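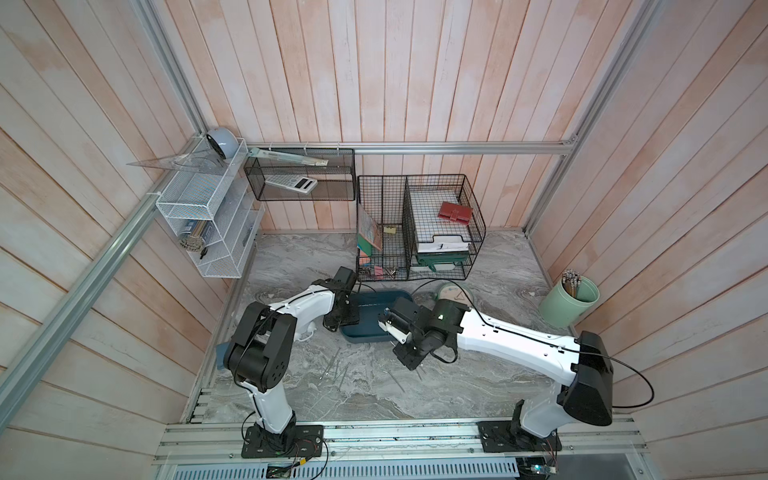 March, after tea

Spent the afternoon on the stationery. The wire mesh organizer has two halves, so the floral notebook went in the left with the sticky notes, yellow, green and pink, and the binder clips in the bottom. Paper and folders on the right. The dark red wallet is on top of them for now. I must find a proper spot for it.

The pencils fit in the green cup with their tips up, and the cup can stay in the corner. Calculator and clear ruler are in the wall basket, where I can reach them without shifting anything.

Still to do: the teal tray and the round lid. Maarja thinks the tray should hold envelopes. I'd sooner keep it for stamps and rubber bands.

Mogens rang at 6 about the Tornedham forms. He wants 400 copies, which is more paper than I've got. Will ask in Sturkcombe what they charge for a box. Soup for supper, then bed by 8 if my back keeps on like this.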